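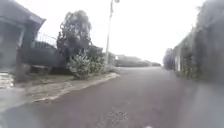
Graciela Figueroa would start with the curb, and her point in the margin of last year's handout still stands: a surface survey that begins in the middle of the road tends to miss the drainage line altogether.

Road Surfaces, Unit 2: Reading the Edge

Record the edge type first – raised curb, flush strip or open verge – then the material directly behind it. On the Trenska sheets these are separate columns. A curb backed by a paved sidewalk is entered as closed.

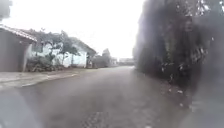
Surface texture comes next. Where a rougher patch meets smooth asphalt, mark its outline on the plan and leave the cause column blank until the maintenance record has been checked. The Cuadros index assigns one code to wear and another to repair, and the two are often confused at a distance.
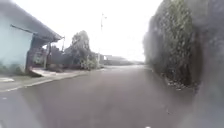
Entrances need their own line. A ramp or step that meets the sidewalk changes the cross slope locally, so take levels on both sides of it. Spacing along a plain section is 20 m.

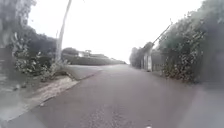

Open verges of dirt and gravel shed loose material onto the pavement. Note stone size, the width at both ends of the section, and any planting that overhangs the edge. Use sheet 32 for verges.

Reading before the next session: Tanen, section 2. Completed plans are due Feb 9, 2024.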